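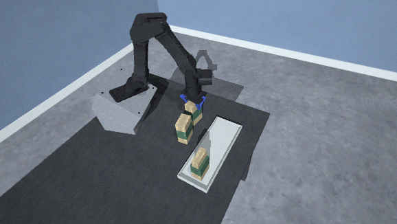 Tresen plans a grasp in two stages, an approach and a close, and this section is where you set up both of them for the tray-loading task. I'm assuming you've finished the install section and the Borkholm scene opens without errors. If it does, you'll have the arm on its pedestal, the long white tray and the tan-and-green pieces on the dark table. With the blue fingers on either side of the top of the rear piece and another piece already standing in the tray, you've got a good state for checking your numbers, so I'd save one like it early on and keep going back to it (I called mine "straddle" and have reloaded it more times than I care to admit).

4.1 Load the task and check the frames

1. Start the Borkholm scene and wait for the status bar to say READY.
2. In Tresen, choose Task > Open and pick tray_load.
3. Turn on Show Frames. You should get a set of axes at the arm base, one at the wrist, one on each target and one on the tray.
4. Click the tray frame and make sure its long axis runs along the tray. If it runs across, press Swap Axes once.

Note: Swap Axes changes the placement targets too. If you already typed in some placements by hand, write them down first! I lost an evening of them that way.

4.2 Set the approach

1. Open the Approach tab.
2. Set Standoff to 40 mm. The planner stops here before it goes down.
3. Set Descent Speed to 5 percent. You can raise it later, but leave it slow while you tune.
4. Leave Align to Face turned on.
5. Press Preview. The planned path shows up as a thin line and nothing moves yet.

Caution: Preview only checks the arm you have selected. Anything else that moves in the scene is treated as parked wherever it was when you pressed the button.
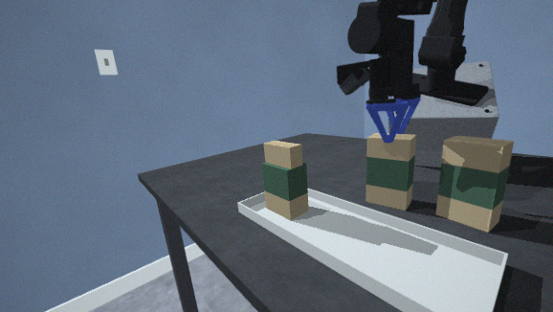

Contact height is the setting I get the most mail about, so please read this part even if you skim the rest. Tresen measures it from the top face of the target down to the fingertips, and zero means the tips stop right on that face. Look at where the tips meet the tan top on the middle stack — that's what a zero looks like, and it's a handy thing to compare against when you aren't sure which way the sign goes. Positive numbers take the fingers lower. There's also a second arm up on its own pedestal behind the stacks, so add it under Obstacles before you try any path that swings to that side of the table.

4.3 Set the grasp

1. Open the Grasp tab and set Contact Height. Start small and work up.
2. Set Finger Opening wide enough to clear the target on both sides. Jolten, the perception module, fills in a width for you, and I usually add a bit to it.
3. Set Close Force to Low.
4. Press Step. The arm runs one stage and waits.
5. Press Step again for the close. If the fingers shut on air, go back to step 1.

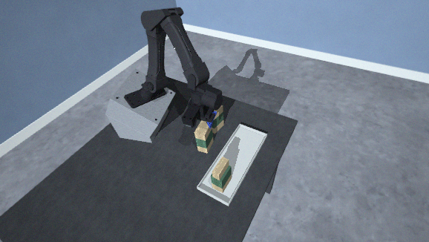 6. When you're happy with one target, tick Apply to All. Each target keeps its own pose but shares the grasp values.

Note: Jolten's estimates get shaky when one piece hides part of another from its camera. You'll see the confidence number drop next to the target name. I set the cutoff at 89 and let it skip anything lower, then pick up the skipped ones on a second pass. Tatiana Vrabec wrote the skip logic and prefers a lower cutoff with more retries, and her preset is in the menu under "patient" if you want to try it.

4.4 Joint limits

The wrist is allowed to turn 174 degrees each way by default. Please don't raise that to get rid of a "no path" message. Nine times in ten the real trouble is an approach that comes in from the wrong side, and flipping Approach Side on the Approach tab clears it up. 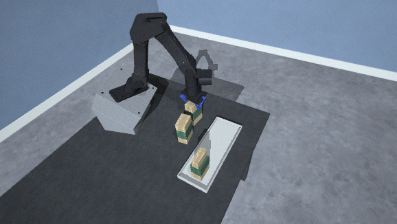 If flipping doesn't help, try these in order:

1. Reload your saved state and run Preview again.
2. Cut the standoff in half.
3. Turn off Align to Face for that one target.
4. Export the log with Tools > Save Trace and look for the first line that says REJECT. The name after it is the link or object the planner objected to.

Caution: if you use the Vondráček controller plug-in, disconnect it before you reload a state. It holds on to the old joint values and will send them again the moment the scene comes back.

Once all the targets preview cleanly, save the task under a new name and go on to section 5, which covers the placement order in the tray.

Previous | Contents | Next | Search | Downloads

Last updated: July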